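Havia water filters – your questions

I'm Zoila, I answer the mail at Havia, and these are the things people ask me most.

Do I need to flush a new cartridge?
Yes please! Run two full jugs through and pour them on your plants. You might see a little black dust in the first one (it's just carbon) and it clears by the second.

How long does a cartridge last?
I change mine every 39 days, but I drink a silly amount of tea. If the flow slows to a trickle, swap it, whatever the calendar says.

Will the Pridusness cartridge fit my older Zaidi housing?
It will if yours has the blue collar. The gray collar needs the adapter ring, which we sell on its own – write to me if you can't tell which one you've got.

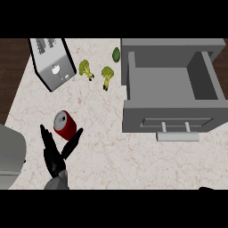

Kitchen counter with toaster, seen from above.

What does 5 micron mean?
It's the size of the particles the filter is made to catch. Smaller number, finer filter, and usually a slower pour.

Can I wash a cartridge and use it again?
I wish! The pleated sediment ones can be rinsed under the cold tap. The carbon ones can't, so don't try soap on them (someone did in April, and her coffee tasted of lemons for a week).

Who do I ask about bulk orders?
Anca Tănase looks after those. Put "bulk" in the subject line and it goes straight to her.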